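Prullow Garden – Spring Safety Check Before Opening
Checked by Florêncio Esteves, January

1. Main path, gate to pond
Two slabs have lifted by the Trener bench. Re-bed before opening. Handrail firm.

2. Pond edge
Netting sound, pegs all in. The depth marker has faded and needs repainting.

3. Retaining wall, lower terrace
Hairline crack near the drain, same length as last year. Weep holes were full of leaf litter – cleared on the day. Check again after heavy rain.

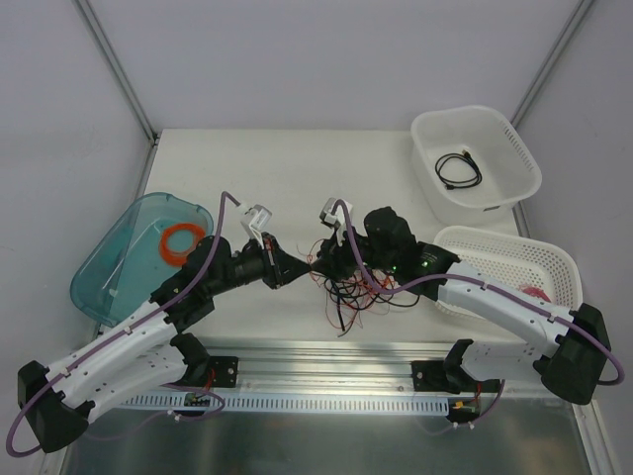
4. Steps to the rose bank
Moss on the bottom treads. Scrub and grit. The third riser is loose on the left side and should be wedged and mortared.

5. Trees
The old ash has a dead limb over the picnic lawn. Keep the lawn roped off until it is down. Stakes on the young hornbeams are rubbing; loosen the ties.

6. Shed and stores
Vetosum weedkiller is on the open shelf. Move to the locked cabinet. Mower guard fitted, fuel can labeled. Ladder has a bent foot – do not use.

7. Outdoor sockets
Covers close properly on all but the one by the greenhouse. Switched off at the board and taped over. Test button on the breaker trips as it should.

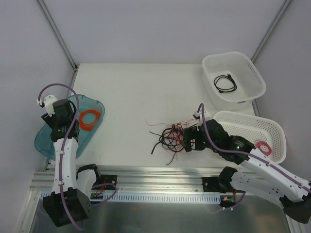 Banafsheh Rostami: I would not leave item 5 to the end of the list. The rope was down again at 3 p.m. and people were walking straight under that limb. Can we get the Dağdelen crew in first and do the steps after? Their quote was $955 for the limb alone, or $1,625 with the stump by the gate.

Reply, F.E.: Agreed, limb first. The stump can wait. I have put up barrier panels in place of the rope, set 30 feet out from the trunk.

8. First aid box
Eye wash out of date. Plasters and gloves fine.

Still open: 1, 2, 4, 5, 6, 7 (cover on order), 8.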